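Will a Robot Take Your Grandpa's Job?

Grown-ups love to say that robots are going to change everything. Some say it with big smiles. Some say it as if a storm is coming. When you hear either one, try asking a small question: change what, exactly, and for whom?

To find out, let's visit a workplace. It's called Rungrueang, and it makes meals and snack boxes for schools, trains and offices. It has a long, bright kitchen and packing hall, and 218 people work there. A person at Rungrueang might wash cabbages all morning, or put lids on soup, or stand at a table and add one bottle of drink to each lunch box, over and over, until the shift ends.

Last November the company brought in 2 robot arms and put them on the drinks table. The company that sold them is named Pondasix. Its leaflet said the arms would "free people from boring work." Let's check that.

What is a robot arm?

Forget the robots in movies. A robot arm doesn't walk around, and it doesn't have a face. It has joints that bend, a bit like your shoulder, elbow and wrist. At the end is a gripper, the part that does the holding. Motors move the joints, and a computer tells the motors what to do.

Is it smart? People will tell you it is. Try this before you agree. Close your eyes and pick up a cup. Your fingers felt where the cup was, how heavy it was and how hard to squeeze, and you didn't have to think about any of it. You've been practicing since you were a baby. A robot arm has to have each of those things worked out for it. If it squeezes too softly, the bottle slips. If it squeezes too hard, the bottle gets crushed.

So a lot of the practice happens inside a computer first. Engineers build a pretend kitchen on a screen, with a pretend arm and pretend groceries, and they let the arm try again and again. A dropped bottle in a pretend kitchen doesn't need a mop. That's handy, but be a little suspicious of it too. Real bottles can be sticky. Real floors shake when a cart goes by. Doing well in the pretend kitchen is a bit like being great at a soccer video game. It might help you on the field, and it might not help as much as you'd hoped.

What happened to the people?

Four people used to work at the drinks table. Now there are two, and they look after the arms. The other two were moved. One of them, Wiroj Sriwong, went to the vegetable room.

"They told me I would be freed from boring work," he says. "Now I peel onions. I don't find onions very exciting."

He kept the same pay, and he likes the people in the vegetable room. But he used to chat all day with his friend Ekkachai Pongsiri across the table, and now they only meet at lunch. You won't find that in the leaflet. When a machine comes in, the work changes, and so does who you stand next to.

Ekkachai stayed with the arms. His shoulders feel better, because he no longer reaches for bottles all day long. He had to learn new things, like how to read the messages on the control screen and how to stop an arm safely. He's proud of that. He also says that watching a machine can be more tiring than it sounds. You have to pay attention even when nothing is going wrong, and then pay attention very fast when something is.

Is the robot faster?

A box of numbers can make anything look good, so read this part slowly.

On its best day so far, one arm packed 726 bottles in an hour. Wow! The company put that number on a poster near the front door. But the poster doesn't tell you about the other days. When a new bottle shape arrived, the arms had to be stopped and set up again. During that time the people packed the drinks by hand, the same as before.
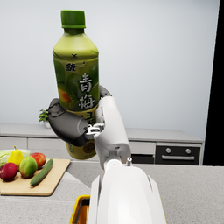 Bottles sound easy until you think about how different they can be. Some are fat, some are skinny, and some get narrower toward the shoulder. A person meets a new one, grabs it and gets on with the day. For a machine, a new shape can be a whole new lesson, and somebody has to be the teacher. At Rungrueang that somebody is Floor Claeys, an engineer. Her job didn't exist before the arms came. That makes one new job, which is good, but it isn't one that Wiroj could start tomorrow. It took her years of school to get ready for it.

So when a person on TV says, "Don't worry, robots make new jobs too," they may be right. You can still ask: Who gets those jobs? Who pays for the training? What do people do while they wait?

Who gets to decide?

A robot doesn't choose to take a job. It doesn't want anything. People decide to buy it, where to put it and what to do with the money it saves. At Rungrueang the boss, Sombat Siriwan, promised that no one would be sent home because of the first two arms. So far that promise has been kept. When the workers asked if it would count for the next arms as well, he said it was too early to say.

That may be a fair answer. It's also the kind of answer you should write down and ask about again later.

The workers did win something. They asked for a short break every hour for the people watching the arms, and they got it. They also asked to be in the room when new machines are talked about. They're still waiting to hear about that.

Questions to take home

Ask someone in your family whether a machine has changed their work. It doesn't have to be a robot. It could be a self-checkout, a dishwasher or a computer program.

What did they do before it came? What do they do now? Did anyone ask them first?

Then pick a chore you don't like and imagine a machine that does it. Write down everything you would still have to do yourself, such as filling it, cleaning it and fixing it when it gets stuck. Is the list shorter than the chore?

Words to know

Automation: using machines to do work that people used to do.
Gripper: the part of a robot arm that holds things.
Shift: the hours a person works in one day before someone else takes over.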